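Notebook, October
Bench 3, adhesives and cork

Morning. Picked up the peel tests where I left them. The question is still why the cork facing on the Erthorpe panels lifts at the corners after a few weeks in the stock room. Mei Ferreira thinks it is the glue. I think it is the cork going onto the board at a different moisture content from the board itself, and the glue is just where it shows.

Stock in hand: two rolls of agglomerated cork sheet from Mavska, 3 mm, fine grain. One roll opened last month and kept on the shelf by the window, one still sealed until today. Board is the same birch ply we used for the first batch. Glue is the water-based contact we always use, plus a can of the solvent type that Mei ordered to compare.

Cut strips from both rolls and weighed them before anything else. The window roll is lighter per strip than the sealed one. Put a set of each in the drying oven on low and will weigh again tonight. I should have done this in the spring when the first panels came back, but I was sure it was the roller pressure then.

Surface prep: half the strips wiped only, half sanded with 180 and vacuumed. The back of the sheet has a slight shine from the slicing and I don't trust it. Water beaded on the unsanded side for a good while and soaked into the sanded side faster. Mark the sanded ones with an S in pencil. Do not use the blue marker again, it bleeds through the glue.

Open time for the water-based glue was longer than the can says, because the shop was cold until ten. Waited until it went clear on both faces, then rolled. The solvent one was ready much sooner and smelled bad enough that I moved to the bench by the door.
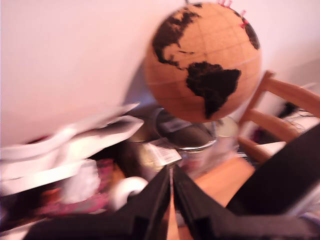 Curved work is the other half of this and I keep putting it off. Flat panels only have to hold at the edges, but Song wants a rounded counter front in the same material, and the sheet will be under tension the whole time. A cork globe is a fair reminder of what the stuff looks like on a curve: light tan ground, fine grid lines that would show up any wander at a seam, dark continents with enough texture to hide one. The counter front will be bare cork, so there is nothing to hide behind. Pins are a separate matter. The globe has red ones near the top, and Song has also asked whether people can pin things to the counter. With 3 mm sheet on ply the answer is no, the pin goes straight to the wood. They would need 6 mm at least, and I'm not sure 6 will take the bend.

Tried a bend anyway. Strip of the 3 mm around the paint can, dry: small cracks on the outside face right away. Same strip size after ten minutes under a damp cloth: went around with no cracks I could see, but it grew in length, and I will be gluing it in that state. So it will shrink back on the form and pull at the ends. Same problem as the flat corners, only on purpose this time. Steam might be quicker but I expect the same result.

Asked Ekis about a flexible binder grade. They have one. Price is 876 for a full roll, minimum one roll, no samples. Left it for now. Mei to ask whether they will sell us an offcut.

After lunch. First pull on the flat strips. Too early really, but I wanted a look at the failure. Unsanded, water-based: let go clean at the glue line, shiny side bare. Sanded, water-based: tore in the cork, granules left all over the board. Sanded, solvent: same tearing. So the prep matters more than the glue does, at least fresh. Told Mei, who wants to see it again at two weeks before she gives up on the solvent can. Fair enough.

Knife note: the snap-off blade drags after three or four cuts and pulls granules out of the edge. Change it more often. The rotary cutter was worse on the thick end of the roll and fine on the thin end.

5:40 pm. Oven strips out and weighed. Both rolls came down, the sealed one by more, and the two sets now match closely. That supports the moisture idea but doesn't prove it. I still need the same numbers for the ply.

To do:
Cut ply coupons and weigh them, oven overnight
Leave both rolls unrolled in the shop next to the board before the next glue-up
Repeat the pull at two weeks, same strips, same clamp
Make a form for the counter curve, scrap MDF is fine
Ask Song for the real radius, the drawing has two different ones
New blades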